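About us

Hello, and thanks for clicking on the page that hardly anyone clicks on! I'm Catarina Pacheco and I run Zondora, a clothes-folding and laundry-sorting service in Hedden. If you've ever stared at the chair in your bedroom (you know the one, you haven't sat on it since March) then you are very much our sort of person.

I grew up in Lagos, the one in the Algarve, where my grandmother took in ironing for half the street. I was put to work on pillowcases as soon as I could see over the board, and moved up to shirts a good while later, after what felt like an apprenticeship with the navy. She was fierce about collars. You did the collar first, then the yoke, then the cuffs, and if you started with a sleeve she took the shirt off you and you went back to pillowcases. I still do it in her order and so does everybody who works here.

Zondora began in my back bedroom 16 years ago, with a borrowed ironing board and a card in the newsagent's window. Erlinda Ambrosio answered the card. She wanted her husband's work shirts done, brought them round in two bin bags, watched me fold the first one and told me I was doing the sleeves wrong. We've been business partners ever since, and she was right about the sleeves! These days we look after 700 households in Hedden and the villages, and we have proper premises on Drollora Lane with a kettle that works most mornings.

People ask how we sort a mixed bag, so I'll tell you. Everything comes out in one heap. Blues are the awkward ones - a pale blue shirt and a dark blue one can look like great friends in the bag, but I'd never put them in the same wash without checking the label first. Buttons get a look too, and anything hanging by a thread goes in Erlinda's tin to be sewn back on (no charge, she enjoys it). Greens go wherever the label says, and if there's no label we ring you. 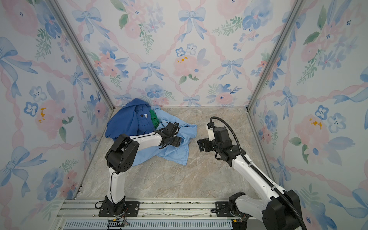 Blues and a bit of green, still in a heap, with bows and roses on the walls.

I'm a terrible one for wallpaper, I should confess. Ribbons, roses, little blue flowers, I'd have the lot. Erlinda prefers magnolia and has said so often. I just think that if you're going to spend a day with other people's crumpled shirts you may as well have something pretty to rest your eyes on.

What we don't do is dry cleaning, curtains or anything with feathers in it. We did a feather bolero once. What we do very happily is shirts, school uniform, bedding, baby things and those fitted sheets that make grown adults cry. Bags can be dropped off from 8am, and we'll fold to the size of your shelf if you tell us how deep it is. Hangers are welcome back, wire ones included.

Pop in and say hello if you're passing - ring the bell hard, as the door sticks.

Catarina x

Comments (3)

Moira T.
They folded my fitted sheets so flat I thought they'd sent me someone else's pillowcases. Wonderful people.

gavin_p
Do you still do football kit? Under-nines, so quite a lot of mud.

Zondora
Hi Gavin, we do! Just shake the worst off outside first please. Catarina

You may also like
Collar, yoke, cuffs: my grandmother's shirt order
What the symbols on your care label mean
Prices and drop-off times
Erlinda's button tin

We use cookies to remember your basket and see which pages get read. Accept / Manage settings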